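The notices page is moving, and so is the deadline

If you've ever had to put a death notice together in a hurry, at the kitchen table, with three relatives ringing you about the spelling of somebody's middle name, you'll know why I've got a soft spot for the notices page. I've looked after ours here at the Catow Courier for a good while now, and on 30 March 2024 it gets its biggest shake-up since I started. So let me tell you what's changing, and what isn't.

First off, the paper itself. Family notices will still be printed every week -- births, marriages, deaths, thanks and in memoriams, all where you'd expect to find them near the back. I know there was a rumour in the queue at the post office that we were dropping them altogether. We're not! I've had more phone calls over that than I had over the crossword going missing, and I can promise you the printed page is staying put.

What is new is the online side. Every notice placed with us will now go up on the website as well, at no extra cost, and it'll stay there for good. The work has been done by Corkex, the firm that built our new website, and I've been playing with it all week when I should have been doing other things. You can search by surname, by village or by the name of the church or crematorium, and you can leave a message of condolence underneath (I read each one before it appears, so please be patient if you post it at midnight).

We've also started putting the old notices in. So far there are 680 up, going back through the last few years, and I'd love to say I got through them quickly but I kept stopping to read. You can't help it. There's a whole district in those little paragraphs -- who married into which farm, who played the organ, who'd want donations sent to the lifeboats and who'd want no fuss at all. I found two of my old schoolteachers in one afternoon and had to go and put the kettle on. 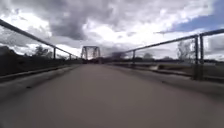
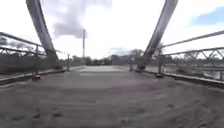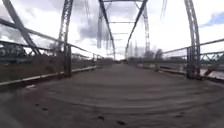

Three views along the bridge deck, looking towards the far end.

Now for the prices, which is what most people ring me about. A death notice of up to 40 words is still free, as it always has been. Anything longer, up to 275 words, is charged at a flat rate, and that rate hasn't gone up. If you want more room than that, ring me and we'll sort something out. Please don't start chopping out grandchildren to save a few pounds. It causes no end of bother, and I'm usually the one who hears about it.

The deadline is moving, though, so do take note of this bit. Notices used to be taken right up until the evening before we went to press, but our printers, Entili, now need the pages a day sooner. That means we'll need your wording by noon, two days before the paper comes out. If the funeral has been arranged at short notice and you've missed it, get in touch all the same. We can put it online within the hour, and I'll always try to squeeze it in if there's a gap going.

Most of the local funeral directors send their notices straight to us already, and nothing changes for their families. Brolotance, who look after a good many of the services on the east side of town, have kindly been testing the new form with us through March. They spotted a few daft things I'd missed, including a box that wouldn't accept anyone over 99. That's been put right, and a good job too, as we had a lady of 102 the very next week.

If you'd rather write your own, do. Some of the nicest ones we've had came in on the back of an envelope. Put in the full name, and the name they were known by if it was different. Check the time of the service with whoever is taking it. Say plainly whether everyone is welcome, as people do worry about turning up where they shouldn't. Beyond that it's up to you, and I'm happy to read it back to you over the phone before it goes in.

Forms are on the website under Family Notices, and there's a stack of paper ones on the front counter beside the pens. Corrections to any of the older notices can be sent to me at the same desk, with a phone number please, so I can ring you back.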